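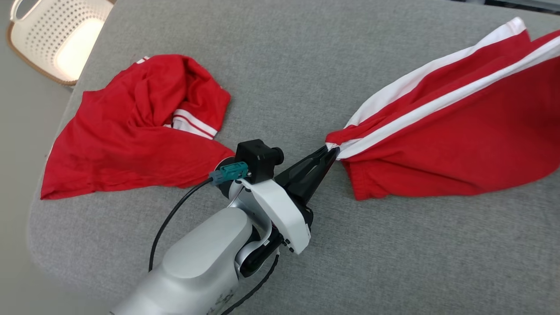

4. Running the Garment Folding Demonstration for Visitors

Reading time: 4 minutes
Last updated: September

This section applies to the Hidel table station when it is shown to visitors on an open day. It covers preparation, the demonstration itself, and the handover between visitor groups. Setup of the arm and its controller is described in Section 2 and must be complete before these steps are started.

4.1 Before the doors open

1. Confirm that the table is locked in position and that the gray cover lies flat to all edges.

2. Place the laundry basket on the floor beside the table, with its handle accessible to the operator. The basket must not stand on the visitor side.

3. Check the cable at the wrist camera. It should have enough slack for the wrist to turn fully and should not pass under a garment.

4. Set out two garments of the same color. Red garments with white bands are preferred for public sessions, as the folds and edges can be followed from the back row. Leave open tabletop between the two.

5. Run one full cycle with no visitors present. Record the result in the station log.

CAUTION: Remove any garment with metal buttons, zippers, or drawstrings. These can catch between the gripper fingers.

4.2 Conducting the demonstration

1. Admit no more than six visitors at a time. Ask them to remain behind the floor line.

2. State the name of the task and the expected length of the cycle. A standard cycle is four minutes.

3. Select "Demo" on the Kwon control panel and press Start. The arm will approach the nearer end of one garment and close the gripper on the cloth.

4. Allow the first grasp to finish before speaking further. Visitors generally wish to watch this part in silence.

5. If the gripper closes without taking hold of the cloth, permit two further attempts. After the second, press Pause and reposition the garment by hand.

6. When the cycle ends, wait for the green status message before inviting questions.

NOTE: The second garment may be left in a heap while the first is handled. It should not be straightened during the cycle, as movement on the table will cause the program to stop.

WARNING: Do not reach over the table while the arm is powered. Visitors who wish to handle the garments may do so only after the operator has pressed Stop and the arm is in its rest position.

4.3 Between groups

1. Return both garments to their starting places.

2. Inspect the gripper tips for loose thread and wipe the camera lens with a dry cloth.

3. Enter the group number and any stoppage in the log.

Sessions held on a Saturday require a second operator at the entrance. Requests for changes to the visitor program should be sent in writing to Savvas Liapis, Demonstrations Office, Oduteck. Faults in the control panel are to be reported by the procedure in Section 6.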